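# How Clay Turns Into a Plate

Clay is made of very small, flat grains of rock. Water sits between the grains and lets them slide past each other. For this reason wet clay bends and stays bent.

A potter shapes the clay and then leaves it to dry. As the water leaves, the grains move closer together and the piece shrinks. Thick parts dry more slowly than thin parts. If the difference is too large, the clay cracks.

Dry clay looks finished, but it is weak. If you put it in a bucket of water, it turns back into mud.

## The kiln

A kiln is a very hot oven for clay. Geeta Joshi runs one at the Pindari pottery. She raises the heat slowly, because any water left inside can turn to steam and break the piece. A kitchen oven set to 200 °C bakes a potato. The kiln passes that point early in the firing and keeps going for many hours.

At high heat the clay itself changes. Some of the material melts a little and sticks the grains together. This change is permanent - a fired plate cannot be made soft again with water.

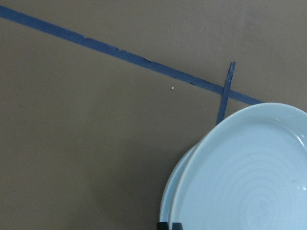

## Glaze

Glaze is the glassy coat on many dishes. It starts as a powder mixed with water. The potter dips or brushes it on, and the second firing melts it into a thin layer of glass. The bottom ring is often wiped clean first, so that the dish does not stick to the kiln shelf.

## Words to know

- **Grain:** a very small piece of solid material.
- **Kiln:** an oven for firing clay.
- **Firing:** heating clay until it changes for good.
- **Ceramic:** a hard material made by firing clay.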